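Budgeting for a second gripper arm – what did we leave out?

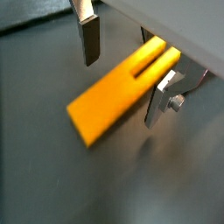
Farnthorpe Makerspace – Automation Group

slowpoke_lathe
Hello everybody, and thanks in advance for reading, as I do tend to go on. Our group has one arm with a two-finger gripper, and we've been using it to pick up flat plastic parts like the yellow one with the slot in the end. We would like a second arm by September so that two people can work at once instead of waiting their turn. I was asked to put the budget together and I've got the arm, the gripper and a small camera for the wrist on my list, and then I sort of run dry. It feels too short!

My real worry is the fingers. Do people buy spare pairs up front, or wait and see? And is it worth paying extra for the Nistus service plan, or is that money better spent on parts? We handle thin plates almost entirely, nothing heavy, and they come in 11 shapes if that matters to anyone. The bench space is already sorted out, so please don't worry about that part.

gearbox_grandma
Welcome, and don't apologize for going on, you should see my posts. I did this same job for our club in Candstead and my first list was just as short as yours, so you're in good company. Things I had to go back and beg for later: a mounting plate, longer cables, a proper emergency stop within reach of both seats, and a box of screws in whatever size your fingers take (ours work themselves out of the mounting blocks and roll under the bench, never to be seen again).

Yes, buy the fingers up front. I would get three spare pairs and order them with the arm, so they come in one shipment and you only pay freight the one time. For thin plates, think about what is on the gripping faces too. Bare metal on glossy plastic can let a part swivel on you, and stick-on rubber pads are cheap enough that I'd put a whole sheet of them in the budget and forget about it.

The other thing I'd plan for is time. Our arm took 8 weeks to arrive, and then we spent a good while getting it to agree with the old one about where the bench was. If you want it running in September, I'd have the order in well before summer – and ask for a delivery date in writing.

On the service plan I really can't say. We skipped it and have been fine so far, but we also have a retired machinist who enjoys fixing things.

tobes19
get the plan. we didnt and a wrist joint repair ate the whole years budget

brito_bench
I agree with most of the above, but please check that the new gripper takes the same fingers as your old one before you order any spares. The bolt pattern changed between versions on ours and we now own a drawer of very nice fingers that fit nothing. Ask the seller for the drawing and hold it up against a finger you already have. I'd also keep about a tenth of the total unassigned, and do ask whether the camera comes with its bracket – ours was sold separately.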